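Home | Science | History | Our World | Quizzes

How wood is made: the long story inside a table

By Lemlem Zeleke
January 2024

14 shares | 8 comments
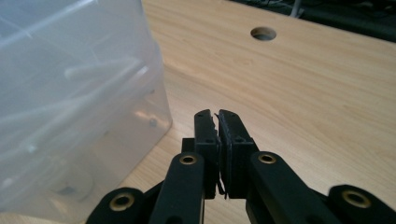

A tabletop in light-coloured wood.

Wood is in most rooms you will ever sit in. It is used for doors, shelves, pencils, chairs and floors. People have been using it for longer than they have been writing things down. All of it comes from the same place, which is the inside of a tree.

This page explains how a tree makes wood, why some wood is pale and some is dark, and what happens between the forest and the furniture shop.

What is wood?

Wood is the hard part of a tree underneath the bark. It has two main jobs. It holds the tree up, and it carries water from the roots to the leaves.

If you looked at a very thin slice of wood under a microscope, you would see lots of tiny tubes packed closely together, a bit like a bundle of drinking straws. The walls of the tubes are made mostly of a material called cellulose (say it "sell-you-lose"). Cellulose is strong and bendy. Another material, called lignin, sticks everything together and makes it stiff.

Paper is also made of cellulose. Paper is floppy partly because it is so thin, and partly because, in many kinds of paper, most of the lignin has been taken out.

How does a tree grow wider?

Just under the bark there is a thin layer called the cambium. It is the part of the trunk that makes new wood. It adds wood on the inside and new bark on the outside, so the trunk slowly gets fatter.

In countries with a warm season and a cold season, the cambium does not work at the same speed all year. In spring the tree grows fast and makes wide tubes, and this wood often looks pale. By July or so, in Britain, growth is slowing down. The tubes are narrower and the walls are thicker, so the wood looks darker. In winter the tree stops growing.

One pale band and one dark band together make one year. These are called growth rings. If you find a tree stump in a park, you can count the dark lines from the middle to the bark and work out how old the tree was when it was cut down. A stump with 52 rings came from a tree that was about 52 years old.

Rings can tell you about the weather too. A wide ring usually means a good year, with plenty of rain. A narrow ring may mean a dry year, or that other trees were blocking the light.

In some parts of the world it is warm and wet all year. Trees there may have very faint rings, or none that you can see.

Why are there lines on a table?

The lines on a piece of wood are called the grain. They come from the growth rings and from the direction of the tubes.

The pattern depends on how the log was cut. If you saw straight across a trunk, you see circles. If you saw along its length, you see long stripes, or sometimes shapes like tall arches. The same log can give several different patterns.

Knots are the round, dark spots you sometimes find in a plank. Each one shows where a branch was growing. As the trunk got wider, it grew around the bottom of the branch and closed it in.

Hardwood and softwood

Wood is sorted into two groups, and the names are confusing.

Softwood comes from trees with cones, such as pine, spruce and larch. Most of these trees have needles and stay green in winter. They often grow quickly, so softwood is used for building houses and for cheaper furniture.

Hardwood comes from trees with broad leaves, such as oak, beech, maple and ash. Many of them grow slowly.

You would expect hardwood to be harder than softwood, and often it is. But balsa, the very light wood used for model aeroplanes, is a hardwood — and you can dent it with your fingernail. Yew is a softwood, and it is tough enough to have been used for longbows.

Pale wood and dark wood

The colour of wood comes from substances inside it. Birch, maple and ash are usually pale. Walnut and ebony are dark. The wood in the middle of a trunk, called heartwood, is often darker than the wood near the bark, which is called sapwood. Sapwood is the part that carries water.

Colour can change with time. Pine goes more yellow in sunlight. Cherry gets darker and redder. If you leave a book on a pine table by a window for a whole summer, there may be a lighter patch when you pick it up.

People change the colour as well, using stain, oil or paint, so you cannot always tell what kind of wood you are looking at.

From the forest to the shop

First the tree is cut down and the branches are taken off. The log goes to a sawmill, where large blades cut it into planks.

Fresh planks are full of water. If you made a table out of them straight away, it would shrink and bend as it dried, and the joints might come apart. So the planks are dried first. They can be stacked outdoors under a roof with gaps between them to let the air through, which may take a year or more. They can also be dried in a kiln, a kind of large, gentle oven, and that takes days or weeks.

Robel Gashaw makes tables at a workshop called Giderico. He leaves new planks indoors for 11 days before he cuts them.

"Wood keeps moving a little, even when it's old," he says. "It swells when the air is damp and shrinks when the air is dry. I have to leave room for that when I fix the top on."

After cutting, the pieces are smoothed with a plane or with sandpaper. Then they are glued or joined, and a coat of oil, wax or varnish goes on to keep out spills.

Words to know

Cambium — the thin layer under the bark that makes new wood
Cellulose — the strong material in the walls of plant cells
Grain — the lines and direction of the tubes in a piece of wood
Kiln — an oven for drying wood or baking clay
Lignin — the material that makes wood stiff

Next: Why do leaves change colour?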